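Section 4: Setting up the entry screening desk

I wrote this section after running the door at our clinic building through two respiratory seasons, so it's the stuff I wish I'd had in my hand on day one. It assumes you've already unpacked the Otar check-in tablet and charged it (Section 2) and that you've got your visitor policy from your infection control lead. If you don't have the policy yet, stop and get it. The tablet can ask any question you like, but it can't decide who gets in!

Last revised 20/06/2024. Replaces the March version, which had the steps for the label printer in the wrong order. Sorry about that.

4.1 Before you start

You'll need:
The Otar tablet and its stand
The Dalsgaard label printer, plus one roll of labels
A box of masks and a pump bottle of hand sanitizer
A trash can with a lid and a foot pedal
Your building's Wi-Fi name and password

Pick a spot just inside the main entrance where people can stop without blocking the door. I like to leave 12 feet between the desk and the first chair in the waiting area, so people with a cough aren't answering questions right on top of everybody else.

4.2 Connecting the tablet

1. Press and hold the power button until the green light comes on.
2. Tap Settings, then Network, and pick your Wi-Fi.
3. Type the password. Capitals matter, and the little eye symbol lets you see what you've typed.
4. Go back to the home screen and tap Site Setup.
5. Enter your site name exactly as it appears on your license letter. Ours is Grirnitz Family Clinic, and I once left off the "Family" and spent a whole morning wondering where my reports were going.
6. Tap Save and wait for the check mark.

Note: If you see message 604, the tablet has found the network but can't reach the server. Turn Wi-Fi off and on again. If it comes back a second time, restart the tablet and go from step 2.

4.3 Loading the screening questions

1. From Site Setup, tap Questions.
2. Choose Respiratory Season or Standard. The seasonal set adds fever, new cough and recent positive test.
3. Read every question out loud. I mean it – you'll catch the clumsy ones much faster that way.
4. Tap Languages and switch on the ones your patients use.
5. Tap Publish. Nothing changes on the front screen until you do this.

Caution: Don't type a patient's name into the free text box. That box gets copied into the daily summary, and the summary goes to more people than you'd think.
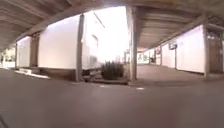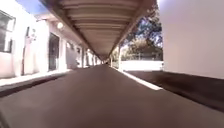 Do I have to screen people who are only dropping off paperwork?
Screen anyone who comes past the desk. If they hand the papers over at the door and leave, you can skip it, unless your own policy says otherwise.

4.4 Setting up the label printer

1. Plug in the printer and switch it on at the back.
2. Open the lid, drop in the roll with the labels facing up, and pull the end through the slot.
3. Close the lid until it clicks.
4. On the tablet, tap Devices, then Add Printer.
5. Print a test label. It should show the word VISITOR and the time.

A full roll holds 1,000 labels. I keep a spare roll in the drawer because we always seem to run out in the middle of the morning rush (and then it's me with a marker and a stack of sticky notes).

Note: If the label comes out blank, the roll is in upside down. Flip it and try again.

4.5 When someone answers yes to a symptom question

1. The screen turns yellow and stops. Stay calm and friendly, as plenty of people get embarrassed at this point.
2. Offer a mask and the sanitizer.
3. Ask them to wait in the spot your policy sets aside. Have it picked out before you open.
4. Call the nurse on duty. Don't try to work out yourself whether it's allergies.
5. Once the nurse has made the decision, tap Resolve and choose Admitted, Rescheduled or Sent Home.

Caution: Anybody who is struggling to breathe, confused or has chest pain skips the screening completely. Get a clinician right away and deal with the tablet later.

4.6 Cleaning and closing up

Wipe the tablet with a lightly damp disinfectant wipe every 20 check-ins, and again whenever someone has coughed on it. Leave the surface wet for as long as the wipe packet says. Never spray anything straight at the screen.

At the end of the day:

1. Tap Reports, then Send Daily Summary.
2. Wait for the word Sent before you walk away.
3. Wipe down the stand, the printer lid and the desk.
4. Put the tablet on its charger and check for the orange light.

If your site uses the Punura scheduling add-on, leave the tablet switched on overnight so that it can pick up the next day's appointments. Setup for the add-on is in Section 5.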